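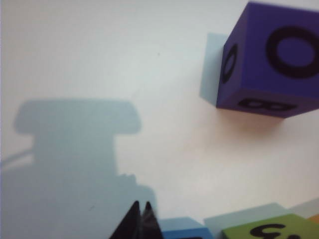 January 19, 2023 | By Staff Writer

Print this page | E-mail this page

Filed under: Out and About, Open Days, Early Learning

Sternier opened its doors in Colden last week and I went along for the day. The company supplies classroom materials to preschools and elementary schools, mostly counting sets, sorting trays, puzzles and letter blocks. I have ordered from the catalog for years and had never seen where any of it comes from.

Getting there is easy enough. The 83 bus stops at the bottom of Hattori Road, and from the stop it is a short walk uphill past a tire shop and a bakery. There is a parking lot behind the building but it was full by the time I walked past it. The entrance is on the side, down a ramp, and the sign for it is small. I walked by it once and had to come back.

Check-in was a folding table with name stickers and a box of maps. The groups were limited to 30 people and went off every half hour. I had put my name down for the second group and ended up in the third, which gave me time to look at the display cases in the lobby. These hold old stock: a flannel board with felt animals, an abacus with chipped paint, a set of alphabet cards with pictures I remember from my own first grade. One case had nothing but sample puzzle knobs in different sizes. There were no labels, so I can't tell you how old any of it is.

The first stop was the warehouse. The current catalog has 911 items, and everything in it has a place on the shelves. Small things are kept in bins at the front and the big boxes go up high at the back. Returns have their own corner. We were told that the most common reason for a return is a missing piece, and that most of the missing pieces are found later by the school that reported them. This got a laugh from the teachers in the group.

The packing stations were running while we were there. Each order gets a printed sheet and each item is checked off by hand. A packer showed us how a puzzle is wrapped so that the pieces stay in the board: cardboard over the face, then a band, then the bag. I have opened a lot of puzzles at school where this was not done, and I asked whether the method was new. It was brought in last March.

After the warehouse we went up to the second floor, where new sets are looked over and tried out. This was what I had come for. The rooms are bright and plain. The tables are white, which the guide said helps with checking colors and print. I had pictured something more like a classroom, with rugs and low shelves, but these are work rooms and the tables are at adult height.

Most of the talk up there was about the Flomonden set, a group of soft foam cubes with large black characters on the faces. They come in strong colors. I noticed several greens and purples, a light blue and a salmon red. The edges are slightly rounded and the surface is matte, so the print doesn't shine back at you under ceiling lights. I like that. We have a set of glossy plastic letters at school that half the class can't read from where they sit.
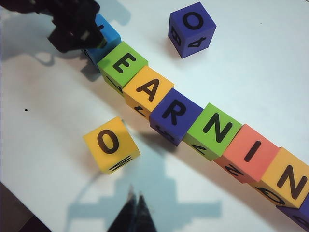

Foam letter cubes set side by side in a row, black capitals on top.

The color is not a code, or at least we were not told of one. In our blocks at school the vowels are red and the consonants are blue, and children do learn to lean on that. They will pick up a red block and guess. With mixed colors they have to look at the letter. A woman in my group disagreed and said she wants her vowels marked, and the two of us went back and forth on it for a few minutes while the rest moved on to the next table. I don't think either of us changed our mind.

There is also the matter of the sides. A cube has more than one character on it, so when you lay out a word you see the letters on top and a second line of sideways letters along the edge facing you. For an adult this is no trouble. A five-year-old may well start reading the wrong row. I asked how teachers handle it, and the answer was to have the child stand over the word and look straight down. I have tried this since with our own blocks and it works with some children. Others just tip the block over to see what is on the bottom and then you have lost the word.

Spelling with cubes is slower than spelling with tiles. You have to turn each one until the right face is up, and then turn it again until the letter is the right way around. For beginners I count this as useful. They are handling the letter the whole time, and an N on its side looks a lot like a Z, which is a conversation worth having early. For children who can already spell, I would stay with tiles or a pencil.

We were given time to try the sets ourselves. Foam is quiet, and in a room full of people building and knocking things down it was easy to hold a conversation. It is also light. A long word is easy to nudge out of line with a sleeve. I lined up my own last name twice. If you plan to use foam cubes for anything that has to stay put, a tray with a lip would help, and Sternier sells several. The guide did mention this.

Storage came up, as it always does with teachers. The cubes take more room than tiles, and a full alphabet with extra vowels won't go in a shoe box. The suggestion was a mesh bag on a hook. Our hooks are all taken by coats from October on, so I would need to think of something else. A man from a preschool outside Colden said he keeps his in a dish tub under the sink.

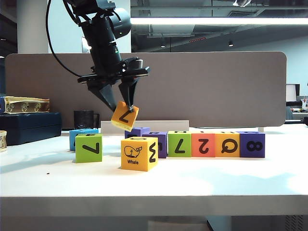 Numbers are where I would use this kind of block most. In my room we do a short counting exercise every morning, and the children like anything they can pick up and pass to the next person. A big black 7 on a green face can be read from across a rug, and no one has to squint at it. What I liked better was the way one cube can carry more than one kind of thing. There is a yellow one with a line drawing of a whale on the front, the word "Whale" printed underneath, and a large 3 on the side next to it. You could start a lesson with the picture, cover the word with a thumb and ask what letter it begins with, then turn the cube and move on to counting. I wrote that down on the back of my map.

I do have one doubt about mixing numbers, letters and pictures in a single set. It is fine when you are holding one cube. When there is a pile of them and you want a letter, you spend some time turning faces. Children who get frustrated easily will get frustrated here. I would sort the set ahead of time and put out only what the lesson needs. At the open day everything was available at once and the adults were hunting for letters too.

The sevens deserve a mention. A 7 turned partway around can pass for an L if you are quick about it, and some of the children I teach are very quick about it. There was no underline or dot to show which way is up, at least on the ones I handled. I mentioned this on the comment card.

The last stop was a short talk back on the ground floor about cleaning and wear. Foam can be wiped with a damp cloth and mild soap and should be left to dry in the open. It should not go in the dishwasher. It will take tooth marks. The advice was to pull any block with a piece out of it right away, even if the letter is still good, and the company will sell single replacements if you can tell them the color and the faces. I didn't know that single replacements were possible and would have saved some money over the years if I had. They are not listed in the catalog. You have to call.

Coffee and rolls were set out in the lobby afterward. There was a sales table with marked-down sets, most of them with damaged boxes and nothing wrong inside. I bought a tray of sorting shapes and a bag of wooden beads. The Flomonden cubes were not on the sales table, and I was told the discount would not apply to them until summer.

Some practical notes for anyone going next time. Sign up early and take a morning group, as the packing stations slow down after lunch. Wear shoes you can stand in. The tour takes close to two hours and there is nowhere to sit until the talk at the end. An elevator goes to the second floor but you need to ask for it at check-in. Small children are welcome upstairs and not in the warehouse. Photos are allowed in the work rooms. Bring your order history if you have questions about something you bought, as the front desk can look it up while you are on the tour.

The next open day is planned for March. Sign-up sheets go out with the spring catalog.

Print this page | E-mail this page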